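Planning and Budgeting for Automation Equipment
Unit 5 handout: Costing a two-arm bench cell
Course lead: Llinos Gape. Revised 3/6/24

Read this before the budgeting exercise. You will need the blank cost sheet from Unit 4 and the two supplier quotes, one from Irkico and one from Wallex.

Start with the task

Write down what the cell has to do before you open a catalog. Our case for this unit is Griffiths, a tableware reseller that wants to sort mixed plates by pattern and repack them. The task statement fits on one line: take a plate from a bin, set it on the work surface, and later return it to the correct stack. Every item on the cost sheet should trace back to that line. If it doesn't, ask who requested it and why.

Note the things in the task that drive cost. Plates are round, glazed and breakable. They come in different sizes and are often stacked with the edges out of line. A gripper that handles boxes well may not do well on a rim.

What goes on the sheet

Students usually price the arms first and stop there. In the Griffiths plan the arms came to 53 percent of the total. The rest was spread over the grippers, the enclosure, the rails and mounting plates, power and cabling, bins, software, training and spares.

Keep each gripper on its own line, separate from its arm. Grippers wear and get swapped, and you may want to change supplier later without touching the arm contract.

Cabling deserves its own line too. Look at how the cable runs along each arm in the setup below and how much length is taken up in curves and loops. An arm needs slack to reach and bend, so measuring straight from the base to the gripper gives you a number that is too low. Catrin Vaughan's rule in the workshop is to price one full spare cable per arm from day one. 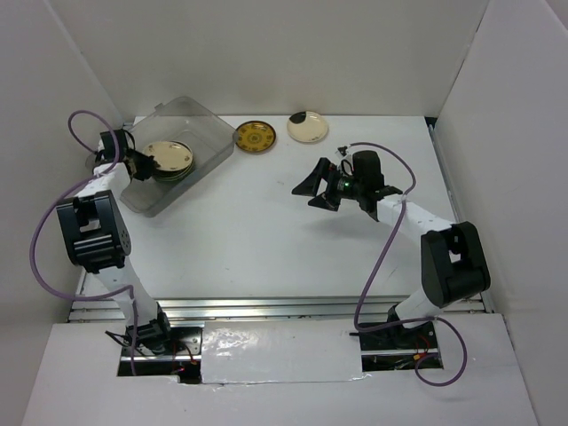 One arm or two

Two arms cost more than two times one arm in some plans and less in others. The enclosure, rails and work surface are shared. The software license may or may not be. The Irkico quote charges per arm and the Wallex quote charges per cell, so you can't compare the totals until you put them on the same basis.

Ask whether the second arm has enough to do. If one arm would wait while the other picks, the second may be hard to justify in the first year. It can go in as an option, but then the enclosure and the openings for the arm bases have to be sized for two at the start. Cutting new openings later costs more.

Costs that come after delivery

Allow for the following:
Replacement finger pads and cables
Broken stock during setup (Griffiths allowed 65 plates)
Operator training
Time to re-teach the arms when a new plate size comes in
Service visits, if not covered

The Cliris service plan used in this case runs 42 months. Check the end date against your own write-off period. A gap between the two has to be paid for by somebody — put it on the sheet.

Exercise

Fill in the cost sheet for both quotes, with one arm and with two. Mark any figure you had to estimate with an E. Bring a printed copy to the June session, and be ready to say which line you trust least.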